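Search this forum Search Advanced

Moving a wardrobe in one piece: daft idea?

levente_k
We move from Motstead in February and I have a white Nurmi wardrobe to take. The removal firm wants £200 extra to take it apart and rebuild it. I'd sooner move it whole. Has anyone done this? 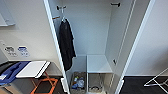 It has to go down one flight with a turn halfway. The doors can come off if that helps.

pasty671
Take it apart. Flat-pack doesn't like being tilted with weight on one corner. Mine split along the bottom rail on the stairs and that was the end of it.

Hạnh Lục
I disagree. Every time you undo those cam fittings they grip a bit less. I moved mine whole, doors off, back panel taped, two people and a blanket. It took 15 minutes. Measure the turn first, though, on the diagonal as well.

pasty671
Two people on a straight run, fine. He's got a turn.

levente_k
Measured it. The diagonal is a tight fit at the turn but it does go. I'd lose the skirting if we slipped. 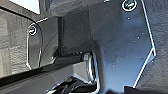

The other quote was from Trallell, who will do the lot for one price but can't come before the Thursday after we get the keys. So it's them and a few nights on a mattress, or do it ourselves.

Hạnh Lục
Go with Trallell if they put the damage cover in writing. Ask what the limit is. Ours was £2,000 for the whole load, and that doesn't go far.

pasty671
Agree with that much. Still say take it apart.

levente_k
Thanks both. I've asked them for the cover in writing and I'll take the doors off myself.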